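Feltcombe Hall, upstairs room - the gallery

Right, finally getting these up. Pictures and notes from the upstairs room, mostly for the people who keep emailing to ask what it's like before they book. Will add more as I get them sorted. Click a heading to jump to it. If something is out of order, tell Brittany, she has the login too.

Room is 20 feet wide, a bit longer than that the other way. Seats 20 if you use the folding chairs, fewer with the tables up.

The stairs

One flight, steep, rail on the left going up. Painted in April. Dark green, not my pick, but it hides the scuffs. Please carry tables, don't drag them. The third step has a new edge on it and I'd like it to stay that way.

The door

Opens inward. Sticks when it rains - lift the handle and push. Key is on the hook in the downstairs office and goes back there the same day. Not in your coat. Javiera has had to drive over twice now.

Tables

4 long ones, Flendex, the folding kind. Legs click when they're locked, so listen for it. Zsolt fixed the wobbly one with a new bolt and it has been fine ever since. Wipe them down after glue or paint, the spray is under the sink.

Chairs

Stacked by the door, never more than 4 high. Some have felt pads and some dont yet. Rakiya has a bag of spare pads if yours are scratching.

Cupboard

Cuven shelving inside, labels on the front of each shelf. Top shelf is Violeta's sewing group, leave it alone. Bottom two are for anyone. Scissors, tape, string, a first aid box, more tape. The big roll of brown paper is for covering the tables, help yourself.

Ceiling, lights and the fan

White ceiling, beams, long fluorescent light with a shorter one further back. Pipes run along one side, so no hooks or banners on those please. Black pedestal fan over by the wall - you'll want it in summer, the room gets stuffy with a full class. Wood floor, sweep before you go. Someone in a light blue cap or covering and white shirt leaning over in this one.
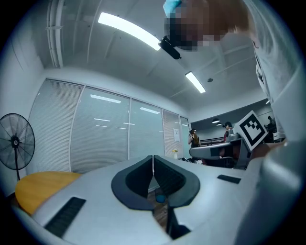 Sink corner

Small sink, hot tap is slow so give it a minute. Kettle is a Herrera, older than most of us, fill it only halfway. Mugs are shared. Wash, dry, put back. Bring your own milk, the little fridge gets emptied every Friday and anything without a name on it goes.

Booking

Ask Brittany Simard or Javiera Cisternas, either one. Mornings are mostly open, evenings fill up fast. Say how many are coming and wether you need the tables. Page last updated 15 June 2019 - window pictures next, once the blinds are up.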